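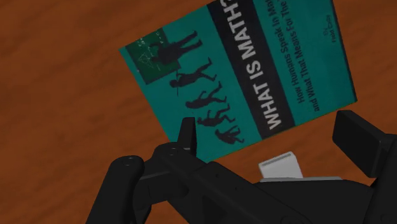 テーブルの上の本『WHAT IS MATH?』

よくあるご質問

Jadineckは、住宅と小さな事務所のために、内窓(うちまど)を一枚ずつ寸法に合わせて製作し、取り付ける会社です。このページには、お客様からよくいただく質問と、私たちの答えをまとめました。私たちの職場では日本語を後から学んだ者も働いており、この文章もその一人が書きました。わかりにくい表現がありましたら、どうぞ遠慮なくお知らせください。

内窓について

内窓とは何ですか。
今ある窓の室内側に、もう一つ取り付ける窓のことです。二重窓と呼ぶ方もいらっしゃいます。外側の窓はそのまま残りますから、建物の外から見た形はほとんど変わりません。外壁を壊す工事もありません。二つの窓の間に空気の層ができて、この層が熱と音を伝わりにくくします。

ガラスを交換する工事とは、どう違いますか。
ガラスの交換は、今ある枠を使い、中のガラスだけを新しくする工事です。部屋の見た目があまり変わらない点はよいのですが、枠がアルミの場合は、枠から逃げる熱がそのまま残ります。内窓は枠ごと一つ増やします。その代わり、窓を開けるときに二回開ける必要があります。毎日何度も出入りする窓では、この二回を面倒に感じる方がいらっしゃいます。お見積もりのときに、どの窓をどのくらい開け閉めするか、必ずお聞きしています。

結露は完全になくなりますか。
完全になくなるとはお約束できません。内窓の室内側の面は冷えにくくなるため、水滴は少なくなる場合が多いです。しかし、室内で洗濯物を干す、加湿器を長く使う、換気口を閉じたままにする、という生活では、内窓を付けても結露が出ることがあります。また、外側の窓と内窓の間に湿った空気が入ると、外側の窓のほうに水滴が付きます。そのときは、天気のよい日に両方の窓を少し開けて、空気を入れ替えてください。

外の音はどのくらい小さくなりますか。
音の種類によります。人の話し声や自転車のブレーキのような高い音は、変化がわかりやすいです。大きな車の低い音や、床から伝わる振動は、内窓だけではあまり変わりません。音は換気口や壁からも入ります。以前、窓を全部工事したあとで、気になっていた音が台所の換気扇の穴から来ていたとわかったお宅がありました。このため、音のご相談の場合は、最初に一番気になる部屋の窓を一か所だけ工事して、様子を見ていただく方法もご案内しています。

夏にも効果がありますか。
冷房の冷気が逃げにくくなる効果はあります。ただし、夏の暑さの大きな原因は日光です。西向きの窓では、日射を減らす種類のガラスを選ぶか、外側に日よけを付けることをおすすめします。外側の日よけは当社では扱っておりません。お近くの専門店にご相談ください。

製品について

どの製品を使っていますか。
当社の標準品はBravonixというシリーズです。枠は樹脂製で、色は白、薄い木目、濃い木目、灰色からお選びいただけます。濃い木目は、画面で見る色と実物の色がかなり違って見えることがあります。色を決める前に、見本の小片を実際に窓のそばに置いて、朝と夜の両方で見てください。見本の貸し出しは無料です。お返しいただくときの封筒も一緒にお入れします。

どんな開き方がありますか。
引き違い、片開き、はめ殺しの種類があります。引き違いは、二枚の障子が左右に動く、日本の住宅で一番多い形です。片開きは、扉のように手前に開きます。はめ殺しは開きません。掃除のときに外側の窓に手が届かなくなるため、はめ殺しはあまりおすすめしておりません。外側の窓がもともと開かない場合でも、間の空間を拭けるように、内窓は開く形を選ばれることをおすすめします。

製作できる一番小さい寸法を教えてください。
Bravonixの引き違いは、幅697mmからお作りできます。これより幅が小さい窓は、片開きになります。片開きとはめ殺しは幅344mmからです。トイレや階段の細い窓は、この寸法より小さいことがよくあります。その場合は残念ですが、お受けできません。無理に枠を細くしますと、開け閉めのときにガラスの重さで枠がゆがみます。

一番大きい寸法はどのくらいですか。
大きさの上限は、ガラスの種類と重さで変わりますので、一つの数字でお答えすることができません。庭に出るための大きな窓でも、多くの場合はお作りできます。四枚建てにすると、一枚が軽くなり、動かしやすくなります。運ぶ道も大切です。ガラスがエレベーターに入らない、階段の曲がり角を通らない、という理由で、お部屋では付けられる大きさなのに製作できなかったことがありました。下見のときに、玄関から窓までの道も測らせていただきます。

ガラスはどれを選べばよいですか。
寒さと結露が主なお悩みでしたら、低放射の複層ガラスが基本になります。音が主なお悩みでしたら、外側の窓と厚さの違うガラスを選びます。同じ厚さのガラスが二枚並びますと、ある高さの音が通りやすくなることがあるためです。お子様のいるお部屋や、ベッドのすぐ横の窓には、割れても破片が飛びにくい合わせガラスもあります。合わせガラスは重くなり、価格も上がります。全部の窓を同じガラスにする必要はありません。

和室に付けても不自然ではありませんか。
障子のように見える格子を、複層ガラスの間に入れた製品があります。遠くから見ると和紙に近い印象です。近くで見るとガラスだとわかりますし、手で触った感じも紙とは違います。今ある木の障子を残したい場合は、障子と外側の窓の間に内窓が入るかどうかを調べます。間が狭いことが多く、障子を残せないお宅のほうが多いです。

今のカーテンやブラインドはそのまま使えますか。
カーテンレールが壁に付いている場合は、ほとんどそのまま使えます。窓枠の内側に付いているブラインドは、内窓と場所が重なりますので、一度外す必要があります。外したブラインドを部屋側に付け直すことは、金具の形によってはできます。下見の際に金具を見て判断します。カーテンのふさ掛けが内窓の取っ手に当たることもありますので、下見の日はカーテンを外さずにそのままにしておいてください。

鍵は付いていますか。
内窓にも鍵が付いています。鍵が二つになりますから、外から入ろうとする人には時間がかかります。しかし、内窓は防犯の専用品として作られたものではありません。防犯を第一に考える方は、外側の窓の鍵の交換も一緒にご検討ください。

取り付けの条件

どんな窓にも付けられますか。
窓枠の奥行きが必要です。内窓を支える部分の奥行きが足りないときは、「ふかし枠」という部材を足して、室内側に少し出します。ふかし枠を付けますと、窓の下に小さな棚のような段ができます。ここに植木鉢などの重いものを置くことはお控えください。枠が下がり、窓が閉まりにくくなります。

自分で奥行きを測る方法を教えてください。
窓を閉めて、室内側の木枠の縁から、外側の窓の一番手前に出ている部分までを測ります。鍵の取っ手が手前に出ている場合は、取っ手の先までの長さも別に書いてください。取っ手は忘れやすいところです。幅は上、中央、下の三か所で、高さは左、中央、右の三か所で測り、一番小さい数字をお知らせください。布の巻き尺は伸びることがありますので、金属のものをお使いください。お客様の数字はお見積もりにだけ使い、製作の前に当社の者がもう一度測ります。

マンションですが、管理組合の許可は必要ですか。
多くのマンションでは、外側の窓は共用部分、室内側の枠は専有部分として扱われます。内窓は室内側に付けますので、許可が出やすい工事です。ただし、規約は建物ごとに違います。届出だけでよい建物もあれば、図面の提出が必要な建物もあります。お申し込みの前に、必ず管理会社にご確認ください。図面や仕様書が必要でしたら、当社で用意いたします。費用はいただきません。

賃貸の部屋でも工事できますか。
大家さんの書面での承諾があれば、お受けします。内窓はねじで木枠に留めますので、外したあとに小さな穴が残ります。この穴を埋める費用を、退去のときに誰が払うのか、工事の前に決めておかれると安心です。口頭の承諾だけでは、工事をお受けしておりません。

古い木造の家で、窓枠がゆがんでいます。
ゆがみが小さい場合は、薄い板を間に入れて調整できます。ゆがみが大きい場合や、木が傷んで柔らかくなっている場合は、先に大工さんによる補修が必要です。当社では木枠の補修そのものは行っておりません。私たちは補修が済んだあとにもう一度測りに伺います。二度目の下見も無料です。

浴室の窓にも付けられますか。
浴室用の部材を使えば付けられます。タイルの壁と、ユニットバスの壁では、留め方が違います。ユニットバスの場合は、壁の裏に下地があるかどうかを確認できないと、工事をお受けできません。浴室では水が枠の溝にたまりやすいため、入浴のあとに軽く拭いていただくことをお願いしています。

ご注文と費用

見積もりはどのように頼めばよいですか。
オンライン受付のFlunirgateからお申し込みください。窓の寸法と、室内側から窓全体を撮った写真をお送りいただきますと、概算のお見積もりをお返しします。写真は明るい時間に、カーテンを開けて撮ってください。Flunirgateの登録にはメールアドレスが必要です。登録が難しい方は、ショールームの窓口で紙の申込書にお書きいただくこともできます。内容は同じです。

概算と最終の金額が違うことはありますか。
あります。一番多い理由は、ふかし枠が必要だとわかった場合と、ガラスの種類を変更された場合です。下見のあとに、最終のお見積もりを書面でお渡しします。その金額は、お客様がご注文の内容を変えない限り、あとから上がることはありません。下見のあとにお断りいただいても、費用はかかりません。

注文してから工事まで、どのくらいかかりますか。
最終のお見積もりにお返事をいただいてから、標準のガラスで4週間です。格子入りのガラスと合わせガラスは、これより長くなります。9月を過ぎますと、冬の前に工事をしたいというお申し込みが増えて、下見の予約も取りにくくなります。寒くなる前の完成をご希望でしたら、夏のうちにご相談いただけますと助かります。

工事の時間はどのくらいですか。
窓一か所で一時間ほど見ておいてください。ふかし枠がある場合や、重いガラスの場合はもっとかかります。朝は9時より前に始めることはありません。マンションで工事の時間が決められている場合は、その時間に合わせます。

工事の日に、準備しておくことはありますか。
窓の前の家具を動かして、作業のための場所を空けてください。大きな本棚やピアノなど、お客様だけで動かせないものがあるときは、下見の日にお知らせください。カーテンは外しておいていただけますと作業が早くなります。ガラスを運ぶ通路では、小さなお子様や動物が近くに来ないようにお願いいたします。お茶やお菓子のご用意は必要ありません。お気持ちだけいただきます。

ごみは持ち帰ってもらえますか。
梱包の段ボール、緩衝材、切りくずは、すべて持ち帰ります。取り外したブラインドや障子は、ご希望があれば有料で引き取ります。料金は最終のお見積もりに書きますので、下見のときにおっしゃってください。

支払いの方法を教えてください。
銀行振込とクレジットカードをお使いいただけます。ご注文のときに代金の一部をお預かりし、残りは工事が終わり、お客様に開け閉めを確かめていただいたあとにお支払いいただきます。工事の日に現金でお渡しいただくことは、お断りしております。担当者が現金を求めることはありませんので、もしそのようなことがありましたら、すぐに窓口へご連絡ください。

注文のあとでキャンセルできますか。
工場で枠を切る前でしたら、お預かりした代金を全額お返しします。枠を切ったあとは、その窓の寸法に合わせた部材になりますので、材料の代金をいただきます。切る前日に、確認のメールをお送りしています。このメールが届いたときに、色、開き方、ガラスの種類をもう一度ご覧ください。色の間違いは、この段階でしたら直せます。

補助金は使えますか。
国や自治体の制度の対象になる場合があります。制度は年度によって変わり、予算がなくなると受付が終わります。対象かどうかは、お住まいの自治体の窓口でご確認ください。申請に必要な製品の証明書と工事の写真は、当社から無料でお渡しします。工事の前の写真が必要な制度が多いので、申請をお考えの方は、下見の日までにそのことをお伝えください。工事のあとでは前の写真を撮ることができません。

お手入れと保証

掃除はどのようにすればよいですか。
枠は、水で薄めた中性洗剤を柔らかい布に付けて拭き、そのあと水拭きをしてください。シンナーや研磨剤の入った洗剤は、表面を傷めますので使わないでください。下の溝のほこりは、乾いた状態で小さなブラシと掃除機で取ります。先に水を入れますと、ほこりが固まって取りにくくなります。

動きが重くなりました。
最初に溝のごみをご確認ください。髪の毛が戸車に巻き付いていることもあります。ごみがないのに重い場合は、戸車の高さを調整します。障子の横の下のほうに小さな穴があり、その中のねじを回すと高さが変わります。ねじは少しずつ回してください。左右の高さが違いますと、鍵がかからなくなります。自信のない方は当社にご連絡ください。油をさすことはお避けください。ほこりが付いて、前より重くなります。

内窓が少し鳴る音がします。
暖房を使い始める時期に、樹脂の枠が温度で伸び縮みして、小さな音を出すことがあります。故障ではありません。音が毎日続く場合や、枠にすき間が見える場合は、点検に伺います。

保証はありますか。
枠、戸車、鍵には、工事の日から4年の保証があります。通常の使い方で動かなくなった部品は、無料で交換します。ぶつけて割れたガラス、お客様がご自分で穴を開けた枠、ふかし枠に重いものを置いたことによるゆがみは、保証の対象になりません。保証書は工事の日にお渡しします。なくされた場合でも、Flunirgateの記録で確認できます。

引っ越すときに、内窓を持って行けますか。
外すことはできますが、新しい家の窓と寸法が合うことはほとんどありません。枠を後から大きくすることはできませんし、小さく切り直すこともお受けしておりません。次に住む方にお譲りになる場合は、保証書も一緒にお渡しください。残りの期間はそのまま有効です。

ショールームとお問い合わせ

実物を見ることはできますか。
Wongsuwanショールームで、実際に開け閉めできる見本をご覧いただけます。内窓のある窓とない窓を並べた小さな部屋があり、外側で音を出して聞き比べることもできます。この部屋は一組ずつのご案内ですので、ご予約をお願いします。見本だけをご覧になる場合は、ご予約は要りません。

車で行けますか。
建物の裏に駐車場があります。満車のときは、200m先の有料駐車場をご利用ください。受付で駐車券をお見せいただきますと、一時間分の料金をこちらで負担いたします。入口に段が一つありますので、車いすやベビーカーの方は、着いたときにお電話ください。係の者が横の入口を開けます。

遠くに住んでいますが、頼めますか。
下見と工事に伺える地域は、Flunirgateの最初の画面に郵便番号を入れますと表示されます。地域の外の方には、部材だけの販売はしておりません。取り付けの精度で性能が大きく変わりますので、製作した者と取り付ける者が同じ会社であることを大切にしています。

日本語以外でも相談できますか。
英語とタイ語で対応できる者がおります。毎日いるわけではありませんので、お申し込みのときにご希望の言葉をお書きください。見積書は日本語で作り、必要な方には訳を付けます。訳と日本語の内容に違いがあるときは、日本語の書面が正しいものとなります。

質問がこのページにありません。
Flunirgateの「その他のご相談」からお送りください。図や写真を付けていただきますと、早くお答えできます。お返事は、受け付けた順番にお送りしています。

Jadineck お客様窓口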